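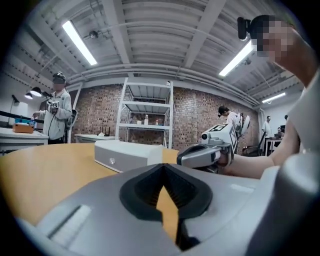
Lina Jaber replied that the transfer was held on the Clestuvport side and that I should give it until the end of the business day before opening anything else.

OK so I did wait, and I'm back! Still nothing. Ticket 1743, same problem: I sent a payment to our supplier Weerakoon from the Omora business account, it left my balance right away (great, very fast, thank you) and they still don't have it. The status page says "pending review" and has said that since the morning of 27 November 2025.

Stuff I've tried so far:

Logged out and back in on my phone and the laptop. Same status.

Checked the account number with Weerakoon over the phone, digit by digit. It matches.

Sent a second, smaller payment of $100 to the same account. That one got there in 2 hours, which makes me think the details are fine and the big one tripped some kind of limit?

Also there's a $190 fee on the first one that I don't remember seeing on the confirm screen. Can somebody look at that too while you're in there?

I'd rather not cancel and resend if it means paying the fee again.

Nour Khoury

Status: waiting on payments team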